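Urkero floor mats, three months in

I bought two of the Urkero mats in the dark color back when it was still cool out, and now that it's July and everybody in this house walks around barefoot I finally feel like I can say something useful about them.

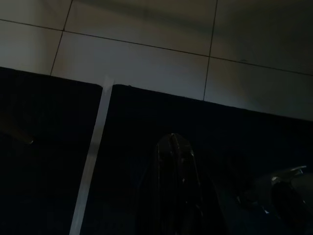 So, the reason I went shopping in the first place is my knees. I do my stretching on the floor before work, and tile is tile, no matter how many towels you fold up under yourself. I'd been using an old Tirnia roll-out mat that curled up at both ends like a slice of stale bread, and I got tired of putting books on the corners.

The Urkeros lie flat. That was the first thing I noticed and it's still my favorite thing about them! Mine came rolled up pretty tight and smelled like a new shower curtain, so I left them by the open back door overnight and by Wednesday the smell was gone. The corners settled on their own.

I paid $19 each, plus shipping, from a shop called Czerwiński that mostly sells bathroom stuff (don't ask me how I ended up there). The Nidex ones my sister swears by would have been $111 for the pair, and yes, they're thicker, and yes, I tried hers and they're lovely. But I'm stretching for 13 minutes with a cup of coffee next to me, I'm not training for anything.

Now for the complaints. They don't lock together. You push them up next to each other and they look great, and then you do a couple of lunges and there's a gap again. I've made peace with it mostly, but if you want one big surface, get one big mat. I did try double-sided carpet tape along the edge – it held for a while and then left gunk on the tile that took me a whole evening to get off. Don't do that.

Also, the dark color. It hides coffee, it does not hide flour, dog hair or the dust from my kid's chalk. I shake mine out over the porch rail and wipe them with a damp rag and they come up fine, but I'm doing it more than I expected to. If I ordered again I'd go for the gray.

A reviewer on the shop page, Othmane Abdel Hamid, wrote that his slid around on a polished floor. Mine creep a little if I've just mopped, and otherwise they stay where I put them unless I'm really pushing off. Might depend on your tile.

Four stars from me. I'm thinking of getting another one for in front of the washer, if they still have the gray.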